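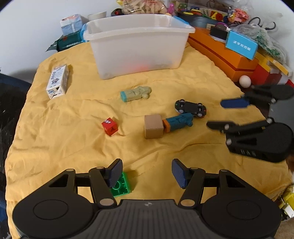

Week 4 notes: How children learn what words mean

Okay, last week we did sounds and where one word stops and the next one starts. I ran over time (sorry, again) and didn't get to the vocabulary slides, so the first bit of these notes is what you missed and the rest is this week proper. If you were at the Narkholm campus stream you'll have had the first section from Keir Carnegie already. Skim it anyway, he and I disagree on a couple of points and you may as well see both.

Leftovers from Week 3

Comprehension runs well ahead of production. Please don't write in your essays that a child "has ten words" without saying which kind. A one-year-old who says three things may understand fifty or more, and the gap varies enormously from kid to kid. When you read a paper, go straight to the method section and find out whether they're counting words understood, words said, or a parent's tick in a box for both.

Parent checklists get sneered at and I think that's unfair. Parents are pretty good at "does your child say this word", less good at "does your child understand this word", and hopeless at "when did your child start". So use them for the first one.

The problem

You're in a country where you speak none of the language. Somebody looks at a rabbit going past and says a word you've never heard. What does it mean? Rabbit, you'd say. But it could be "animal", or "brown", or "fluffy", or "there it goes", or "lunch", or the name of that one particular rabbit. Nothing in the situation rules those out. You'll see this in the textbook as the problem of reference or the mapping problem, and philosophers got to it well before developmental people did.

Kids solve it thousands of times before they start school, mostly with no one giving them a lesson. So the question for the week is what they bring to it. I've split the answers into three families, and the fights between them have been going on for my entire working life!

Family one: built-in or early-learned biases

The whole object assumption. A new word is taken as a name for the thing, the entire thing, before it's taken as a name for a part or a colour or what it's made of. Point at a cup and say a new word, and the toddler assumes cup, and only later handle.

The taxonomic assumption. Words get extended to things of the same kind. This one is interesting, as young children left to sort things for themselves will quite happily put the dog with the bone. Give them a new word and ask for "another one", and they go dog with dog. The word seems to shift them.

Mutual exclusivity. One thing, one name. Put down a spoon and some gadget the child has never seen, ask for "the prullska", and you'll be handed the gadget. (Prullska and nkuna are my made-up words for this unit, I'll use them all semester. Made-up words in these studies need to be sayable and need to sound like nothing else the child knows. Prullska is frankly a bit hard in the mouth for a two-year-old and you'd want something simpler in a real study. I just like it.)

Bilingual kids are the obvious trouble for mutual exclusivity, given that they have two names for practically everything. The findings there are mixed, and we'll spend half of the tutorial on them. Siyabonga Mkhize is coming in to talk about growing up with isiZulu and English in the same kitchen and about what his own daughter does with it. He's a terrific speaker, so come with questions and don't leave it all to the front row.

The shape bias. Teach a child that a wooden U-shaped thing is a nkuna, then offer one thing that's the same shape in a different material and another that's the same material in a different shape. English-learning kids go for shape, and more strongly once they've got a decent stack of nouns. The order matters, and it's the bit people lose marks on. If the bias were simply there from the start, you wouldn't expect it to grow with vocabulary. One reading is that early nouns in English mostly name things that go together by shape, the child notices, and from then on shape gets attention. A bias learned from words then helps with learning more words.

Keir thinks that's most of the story. I think it's some of it. Shape might matter to children because it's a fair clue to what kind of thing they've got, and what they care about is the kind. Tell them what an object is for, and shape loses some of its grip.

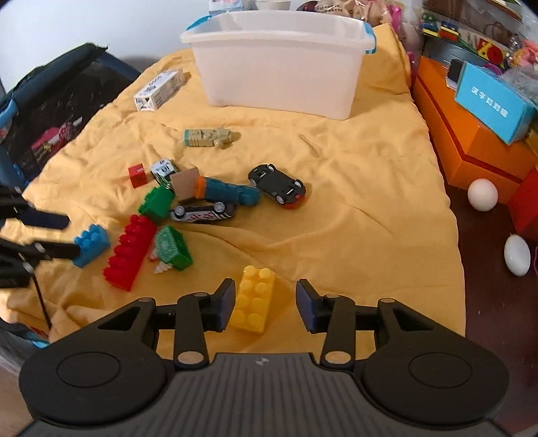
Substances behave differently, by the way. If you name a blob of hair gel arranged in a nice curve, kids are much more willing to extend the word to other gel in another arrangement. And languages that mark objects and substances differently from English give you different patterns at the edges, with simple solid lumps being the classic awkward case. Put a star next to this, it comes back in Week 9.

Family two: reading the speaker

The second lot say we've been far too busy with the object and have forgotten the person doing the talking. Babies follow gaze and pointing before their first birthday, and by eighteen months or so they're using it for words. If an adult says a new word while looking into a bucket and the child happens to be playing with something else, the older toddlers look up, check where the adult is looking, and attach the word to what's in the bucket. Younger ones are a lot patchier and can be dragged off by whatever's brightest.

My favourite type of study in this family has the adult announce she's going to find the nkuna. She looks in one container, pulls out a thing, frowns, puts it back. She looks in another, pulls out a different thing, beams. The child takes the word to mean the second thing, even though the first was the thing they saw straight after hearing it. Very hard to explain with simple association, although people have had a good go.

Watch out for one thing in your reading. "Sensitive to social cues" and "understands the speaker's intentions" are different claims, and authors slide from the first to the second between the results and the discussion. I'd like you to catch them at it.

Family three: adding it up over time

Maybe no single moment has to be solved at all. You hear a word in one messy situation with several candidates, then in another messy situation with other candidates, and whatever keeps turning up is your best bet. The name for this is cross-situational learning. Babies can do it in the lab with short lists of words and pictures.

Whether they do it at home is harder. There's a live argument over whether learners really keep a running tally or whether they make one guess, hang on to it, and swap it only when it fails. Adults tested on silent clips of parents and toddlers, with a beep where the word was, are mostly terrible at guessing the word, and then every so often there's a clip where nearly everyone gets it. Perhaps a few very clear moments are doing much of the work. I lean that way on some days.

A note on fast mapping

You'll read that children learn a word from one exposure. Be careful. They can pick the right thing a minute later. Ask again after a break, with no reminders, and a lot of two-year-olds have lost it. I'd call the first part picking the referent and keep "learning" for the second. Marker's preference, but I'm the marker.

Your diary project

The file on the unit page is a mother's diary of her son's new words, 297 entries, typed up by her and shared with us with her blessing. Some entries have context ("said at bath, pointing at tap") and some are a bare word. The audio that goes with it was run through Oveo, the transcription program, and then corrected by hand up to entry 70. Past that it's raw, so expect rubbish, especially anything with an r in it.

Pick 2 entries where the child uses a word too widely or too narrowly. Overextension is calling every man Daddy. Underextension is "shoe" only for Mum's shoes, and it's much harder to spot, as you're looking for a word that wasn't said. For each one, work out what each of the three families would say about it, and then tell me which you find most convincing and why.

500 words, not counting references. Please don't pad the intro with how language is uniquely human. Submit in July, before the mid-year break starts; the exact cut-off is on the unit page.

Reading for the tutorial

Chapter 5 of the textbook, skip the section on brain imaging. The short bilingual paper in the folder, all of it. If you only have one evening, do the bilingual paper and read the chapter summary on the tram.

Bring one example of a child's word mistake from your own family if you've got one. Mine is my nephew, who called all hot drinks "careful" until he was nearly three.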